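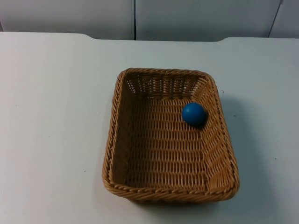 Sânziana asked under my last post whether the Latano is something a person with an ordinary job and an ordinary amount of patience could enjoy, or whether she would need to be the sort who already owns a soldering iron and has opinions about it. She also wanted to know if it can pick a ball out of a basket yet, because I went on about that at some length in November and then went very quiet.

Well, yes and mostly, in that order! I have had the Latano kit for the whole winter now, and I've been meaning to write it up properly instead of dropping bits of it into posts about other things. So put the kettle on, this is a long one.

For anyone who missed the earlier grumbling, the Latano is a small tabletop arm that comes in a flat box from Flaltard, with a separate camera on a stand and a subscription (optional, more on that below) called Dikach, where you send off your practice runs and get back a program that has learned from them. I paid £204 for the kit, from Yüksel, who had it in stock when the Flaltard shop did not. Postage was quick and the packing was lovely, all the screws in little paper envelopes with the step number written on the front. I kept the envelopes. I'm not sure what for.

Building it took me two evenings. The booklet says one, and I think one is fair if you don't stop to eat and you don't fit the elbow joint the wrong way round, as I did, and then have to undo everything above it. The drawings are good but small, and the left and right brackets look the same on paper. I'd love it if Flaltard printed an L and an R on them. Apart from that I have no complaints about the parts. Everything lined up, nothing needed forcing, and the cable clips hold.

Now, the basket. The kit comes with a set of plastic cubes to practise on, and the cubes are fine, the arm will move cubes from one side of the table to the other all day long and you'll be bored of it by teatime. What I wanted was something nearer to real life, so I went with a woven basket and one small blue ball. A ball is a much better teacher than a cube. It rolls if you touch it a bit off centre, it likes to settle over by the wall of the basket where there's hardly any space to get a finger down the side, and the rim stands up all round, so the arm has to come in from above and can't just sweep across the table. I must have watched that ball trundle away from me more times than I'd care to admit.

You teach the thing by steering it yourself with the hand controller, and it records what you did along with what the camera saw. The first 20 runs I recorded were dreadful, and I kept them in anyway, thinking more must be better. Please don't do this. When I sent them to Dikach, what came back was an arm that had learned my bad habits beautifully. It hovered where I'd hovered and then dithered at the rim, just as I do. I threw the lot away and started again, going slower, putting the ball somewhere different in the basket each time - left, right, up against the back, wherever it fancied stopping - and by the time I had 70 decent runs the change was lovely to see. It goes down, waits a moment, closes and lifts, and I still say well done to it out loud.

It still struggles when the ball is tight against the side. In the open middle of the basket I'd trust it in front of guests. Up by the wall it will sometimes pinch the weave instead and give the whole basket a tug, and then you have to put things back where they were before the next go, or the camera position no longer matches anything. A bit of sticky putty under the basket helps a great deal with that.

A word about the table, as it matters more than I'd expected. I started on the kitchen table, which has a busy grain, and then moved to a plain white top, and the results were better straight away. Even light helps as well. On my old spot by the window the shadows wandered about all afternoon, and the arm that was so clever at eleven was hopeless by three. If you take one tip from me, let it be a plain surface and a lamp that stays put.

On to Dikach itself. The first month is included, and after that you pay. It's pleasant to use, the upload page remembers where it had got to if your connection drops, and the people who answer the messages write back in whole sentences. My grumble is the wait. You send your runs off in the evening and you might have your result by breakfast or you might have it the evening after, with no little bar to say which. You can do the same work on your own computer if you have a good one. Mine is not a good one.

So, Sânziana, would I tell you to buy it? I think you would enjoy it very much, and you can leave the soldering iron at the shop as there's no soldering anywhere in the kit. Have a look at the brackets before you tighten anything. And come over one weekend and try the hand controller first if you like, it feels odd to start with and some people never take to it. I've also got a spare set of cubes going, if anybody wants them, still in the wrapper.

Next I want to try it with two balls in the basket, and after that something soft, perhaps a rolled-up sock. I'll write again when I've got somewhere with it.

Liviu Zamfir
2020-02-29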